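HOSP 148: Food Safety and Kitchen Practice
Week 5 handout: Reheating, Holding and the Shared Staff Kitchen
Marnineck Institute of Further Education, School of Hospitality and Community Services
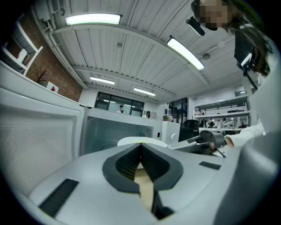
Purpose of this handout

This handout accompanies the Week 5 lecture and should be read before the practical session. It covers the reheating of cooked food in small kitchens, with particular attention to microwave ovens, and the written procedures expected of a workplace that provides a kitchen for its staff. Students who missed the Week 4 lecture on cooling should read the notes on that topic first, as the terms defined there are used without further explanation.

The unit coordinator is Lavanya Thampi. Practical sessions are conducted by Nikola Wilczyńska in the Skevley Building, and questions about attendance or protective clothing should be directed to her.

5.1 The temperature danger zone

Potentially hazardous food is food that must be kept at certain temperatures to limit the growth of pathogenic organisms or the formation of toxins. Cooked rice, cooked meats, gravies, dairy desserts, cut melon and prepared salads all fall within the definition. For the purposes of this unit the danger zone is the range between 5°C and 60°C.

Time spent in the danger zone is cumulative. A tray of lasagne left on a bench during service, returned to the coolroom and brought out again in the afternoon does not begin the second period afresh. Students regularly lose marks on this point in the written assessment, and should practise adding the separate intervals on the worksheet supplied with Week 4.

Where time is used as a control, the 2-hour/4-hour rule applies. Food held in the danger zone for a total of less than two hours may be used or returned to refrigeration. Food held for between two and four hours may be used immediately but must not be returned to refrigeration. Food held for four hours or longer is discarded.

5.2 Reheating and hot holding compared

Reheating brings cooked and cooled food back to a safe serving temperature. Hot holding keeps food that is already hot at 60°C or above. The two operations call for different equipment, and a bain-marie must not be used for reheating. It warms food slowly, and the contents may remain in the danger zone for a considerable period before reaching 60°C.

In this unit students are required to reheat to a core temperature of 75°C, measured with a probe thermometer at the thickest part of the food. Reheating is carried out once only. Leftovers from a reheated batch are discarded at the end of service.

5.3 Microwave ovens

Microwave energy is absorbed chiefly in the outer few centimetres of food, and the centre of a dense item is heated mainly by conduction from the outer layers. The field inside the cavity is also uneven, and a turntable only partly corrects for this. The practical consequences are cold spots, overheated edges and large differences between portions that look identical.

The following procedure is to be used in all practical sessions.

1. Divide the food into portions of similar thickness. Spread rice and casseroles in a shallow dish.
2. Cover with a vented lid or with film marked as suitable for microwave use. Leave a gap for steam.
3. Arrange thicker pieces towards the outside of the turntable.
4. Stop the oven halfway through the heating period. Stir liquids and turn solid items.
5. Allow the standing time specified in the recipe or on the packaging. Standing time forms part of the cooking process and is not to be omitted during busy periods.
6. Probe in at least three places and record the lowest reading.
7. If the lowest reading is under 75°C, continue heating and probe again.

Liquids heated in a smooth-sided cup may exceed boiling point without bubbling and then boil violently when moved. Stir before heating and allow the cup to stand before removing it. Eggs in the shell are never to be heated in a microwave oven.

5.4 Containers

Only containers marked by the manufacturer as suitable for microwave use are permitted. Takeaway tubs intended for a single use soften and distort with repeated heating, and their lids often cease to seal. Metal trays, foil-lined cartons and crockery with metallic trim are excluded. Glazed ceramic dishes with visible crazing should also be withdrawn from service, as moisture and food residue collect in the cracks.

5.5 Cleaning and inspection

Splashed food absorbs energy on later use, chars, and may damage the interior surface. It also harbours organisms between uses. A microwave oven in a commercial or shared kitchen is to be wiped out after each spill and cleaned fully at the end of each day. The turntable and its support ring are removed and washed in hot water with detergent, then rinsed and dried. Interior walls and the inside of the door are cleaned with a soft cloth and mild detergent. Abrasive pads and oven cleaner must not be used.

The door requires separate attention. Check that it closes squarely, that the latch engages, and that the hinges are firm. Residue along the seal should be removed with a damp cloth. An oven with a bent door, a broken latch or a damaged seal must be switched off at the wall, tagged and reported to the supervisor. Repairs are carried out by a licensed technician. Students must not remove the outer casing under any circumstances, as components inside can hold a dangerous charge after the oven has been unplugged.

5.6 Case study: the Mundau depot

The Mundau depot operates a staff kitchen used across two shifts. Over one February the site recorded 3,542 kitchen visits, of which 1,830 took place in the evening. The morning shift had a cleaning roster and a supervisor on hand. The evening shift had neither, although it accounted for more than half of the use.

A review by the consulting firm Szewczyk found that the refrigerator was set correctly but was opened so often between 6 pm and 7 pm that its internal temperature rose above 5°C. Staff left lunches on the bench when the shelves were full. No probe thermometer was provided, and the instructions displayed near the ovens referred to a model that had since been replaced.

Students should come to the tutorial prepared to discuss the following.

Which of the findings concern equipment, and which concern supervision?
How should the cumulative time of a lunch left on the bench be established when no record is kept?
What should the replacement instructions contain, given that staff will bring food of every kind?
Who ought to sign the cleaning record on the evening shift?

5.7 Preparation for the practical session

Students are to wear closed, non-slip shoes and a clean apron. Hair must be tied back and covered. Jewellery, other than a plain band, is to be removed before entering the kitchen. Each pair will reheat one rice dish and one sauce-based dish, complete a temperature log and calibrate a probe thermometer in iced water. A probe that reads more than one degree either side of 0°C is to be set aside and reported.

The completed log and a written response of 500 words to the Mundau case study are due by 5 pm on Sunday, February 24, 2019. Work is to be submitted through the unit page. Applications for an extension must reach the unit coordinator before the due date and be accompanied by supporting documents.

Required reading: Unit Reader, chapters 5 and 6. Students seeking further practice in cumulative time calculations may collect an additional worksheet from the School office.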